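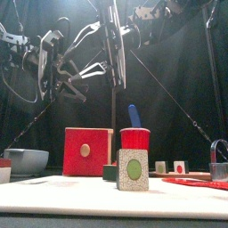
Historic Houses Need Longer Hours, and Fewer Ropes

The reopening of a historic house is usually treated as the end of a long effort. At Jostunthorpe, where the main rooms will receive visitors again in April, it should be treated as the start of a harder one. The roof has been repaired and the plaster is sound. What remains unsettled is how much of the house the public will be permitted to see.

Under the present plan, tours are limited to 30 minutes and follow a single route through the ground floor. The upper rooms, including the Tarawneh library, stay closed. Visitors who travel a considerable distance will leave knowing the entrance hall very well and the family that lived there hardly at all.

This newspaper believes the limit should be raised to 60 minutes and the library opened to small groups. The house received up to 200 visitors on its busiest days before the closure, and the staircase carried them safely.
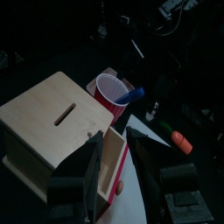

Randa Azar disagrees, and has written to us that the library floor was never meant for regular traffic, and that one careless season could undo years of patient work. Her caution deserves respect. It argues for smaller groups and soft shoes, and a fair trial over one summer would show whether those measures are enough.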